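Marzo · Redacción de Jastia
Categoría: Automatización > Listas de revisión

Pinza manual Brurnetex, revisión antes de la prueba

[x] Almohadillas: las dos bien sujetas. Pásales el dedo con calma, que la textura interior es lo que más vamos a agradecer con el vidrio.
[x] Mesa de pruebas, con el frasco dosificador verde.
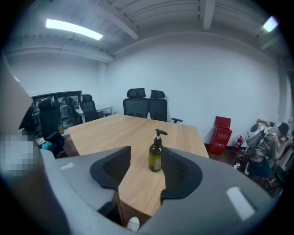

Lectura: 1 min

[x] Extintor: en su sitio y a la vista.
[ ] Apertura y cierre: 114 ciclos de los 163 previstos; seguimos por la tarde, con un café (¡y sin prisas!).
[ ] Manual: falta la página 4, ya se la hemos pedido a Gallardo.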